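Subject: Re: [towels-linens] Line drying and stiff towels, again
Date: 28 Aug 2020
From: Vasiliauskas

Hello all,

I have read the thread from February once more before writing, so I hope I do not repeat too much.

> My towels from the line are like cardboard. I have tried less
> powder and I have tried vinegar. In the dryer they are soft but
> they lose a lot of fluff, the filter is full every time.
> Is there some weight of towel that dries well outside and is
> still pleasant to use? The ones I have now are 600 and I think
> this is too heavy for our weather.

I think you are right about the weight. For the line I would not go over 400 grams per square metre. The heavy ones stay damp in the hem and in the border, and there they begin to smell, even when the middle feels ready. In our house we use two kinds. The older ones are from Irora and the label says 419. The newer ones are from Jikon, a little heavier, with 428 on the label. You would not believe that such a small difference matters, and perhaps it does not. The Irora towels have a shorter loop and I believe this is the true reason they are dry before supper and the others are not.

About the stiffness, I can tell only what works for me. Our water is hard. I use half of the powder that the box recommends and I run 2 rinses. Before I hang a towel I hold it by the short side and snap it hard, maybe five or six times, so that the loops stand up. When it comes in I snap it again. Vinegar I have stopped using, the colour did not suffer but the rubber seal of the washer did — at least the repair man blamed the vinegar.

Please do not iron them. My mother-in-law ironed everything, also the tea towels, and her bath towels took up no water at all.

For folding I lay the towel flat on a table and go lengthwise in three, then in half. On my knee it never comes out straight.
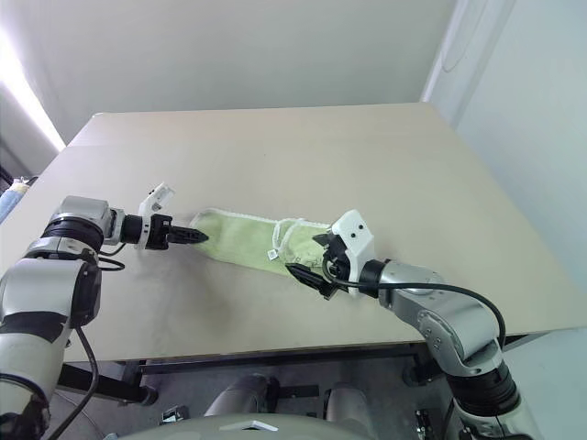
Radosia wrote to me off the list that lengthwise in three is wrong for a narrow shelf, that one should fold in half first and then roll, and that a rolled towel also keeps its loops better over the winter. I have tried the rolling for one week. They fall out when I open the cupboard, but my shelf is quite deep, so it may be different for others.

One question from my side. Has anybody washed new linen towels together with cotton ones? I have four linen ones in dark grey and I am afraid for the colour of the rest.

With kind regards,
Vasiliauskas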